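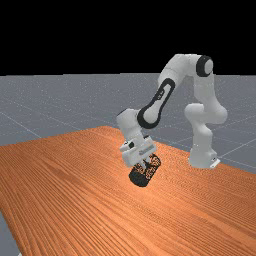 **From the back bench**

January was mostly simulation for me, because the real arm is still in pieces on the bench at Brenthorpe and I can't stop fiddling in the meantime! Marilou Dela Peña and I have been building up the virtual version of our table (big wooden top, gray floor, no frills) so we can try out pick-and-lift moves before anything heavy swings around in a shared workshop.

We call the project Pluleck – don't ask, Yuto Iwasaki won the vote. The test object is a short black can, which sounded easy to me until I had to choose a grip angle. I've run 530 attempts so far, and my favorite setting comes in tilted and slows way down for the last 20 millimeters. Marilou likes a straight drop. We're still arguing, mostly over coffee.

I've also been playing with the arm by itself, can removed, to see how low the hand can get before the elbow folds up in some silly way.

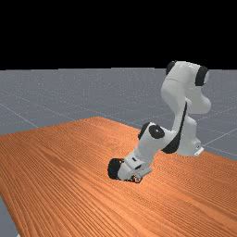
*Fingers down near the wood, nothing to grab.*

Next up is the gripper bracket for the real one. I've printed it twice and hate both, so if you have a decent bit of aluminum lying around, please come find me! Deirdre Flanagan has offered to help with the wiring, and we could use one more pair of hands for the base, which needs 6 bolts and a lot more patience than I've got. We're usually in from 7 p.m., at the bench by the drill press.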